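Gittins travel trade open day – quick notes from the floor

September 3, 2026

Back from the Gittins open day and typing this up before I forget it all. Long day. Sore feet. If you're thinking of booking one of their package tours for next March, some of this might help.

Doors at 9, queue already down the steps. The hall is an old wool store, built 1792 according to the sign by the cloakroom, which can't be right for this part of the world but there you go. 13 operators inside, plus a coffee cart and a lady selling neck pillows. Free tote bag. Free pen, dead by lunch.

Started with Brorkitow as they had the shortest line. Coach tours mostly, coast and hill towns, mid-range hotels. Their new loop does five towns in nine days with two nights in most of them, so you're not repacking every morning. Breakfast included, dinners not, except the first and last night. Asked about the single supplement and got a straight answer – $200 on the shorter loop, more on the long one. Fair enough.
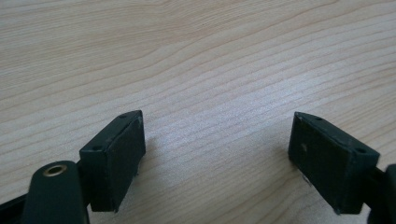
They've also dropped the early morning ferry, the one everyone complained about. Now it's a late morning crossing and you get lunch at the harbour on the other side. Small change but I'd pay extra for it. Luggage goes ahead in a van. Wheelchair access is on request only and you need to tell them when you book, not when you turn up.

Then Cusow, which is islands. Bigger stand, louder music. Their rep talked very fast. What I got down: island hopper package, four islands, small boats, snorkel gear included, reef fee NOT included. Ask about the reef fee. It isn't in the brochure price and you pay it in cash at the jetty. Rooms are fan-cooled on two of the islands and air con on the others. Rainy season departures are cheaper but boats get cancelled and you don't get that day back.

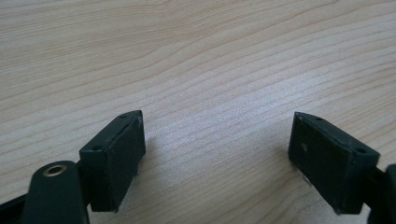 Sat in on the Cusow talk at 11. Mostly slides of beaches. The useful bit was the transfer times, becuase the brochure map makes everything look close and it isn't. Airport to first island is most of a day. Don't plan anything for that evening. They said the same about the way home, and to leave a night in the city before an international flight.

Lunch was a pie and a coffee, standing up. Pie was good. No vegetarian option left by half past twelve.

Afternoon I did Drastudent. Student and under-30 trips, hostels and homestays, a lot of overnight trains. I'm well past the age but my niece is keen so I went round asking on her behalf. Deposit is low, balance due eight weeks out. Flexible date change once for free. Group size is capped at 16 and they said most trips run with fewer. Homestay nights are the part people rate highest, apparently, and the overnight trains the lowest. Bring earplugs.

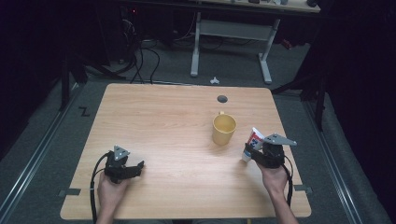
What I'd ask next time

Is the airport transfer in the price, and is it shared. Two of the stands had to go and check. How many nights in each place – count them yourself, a "ten day" tour had seven nights in it once I took off the flights. What happens if the minimum number isn't reached. Who holds your money until you leave. Cusow wants payment in full up front for the peak dates, which I didn't love.

Also ask for the open day price in writing. Brorkitow were taking bookings on the spot with a discount for anything over $2000, and it only stood if you signed before closing. I didn't sign. Want to sleep on it and compare the hotel lists first.

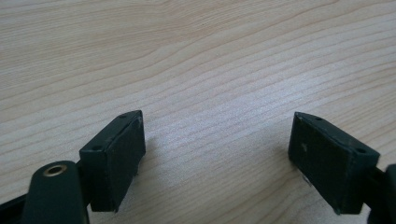
Brochures are the real reason to go to these things, and I came home with far too many. Spent the evening sorting by month, then by price, then gave up and sorted by who was freindly. You need room for it. Spread everything out so you can lay the day-by-day pages side by side and see where the itineraries overlap. Brorkitow and Cusow share a first night city, so doing one after the other might be possible. Will ring both and ask.

Parking was $12 all day behind the hall. Train is easier. Next open day is in March, bookings through Gittins, and go early for the pies.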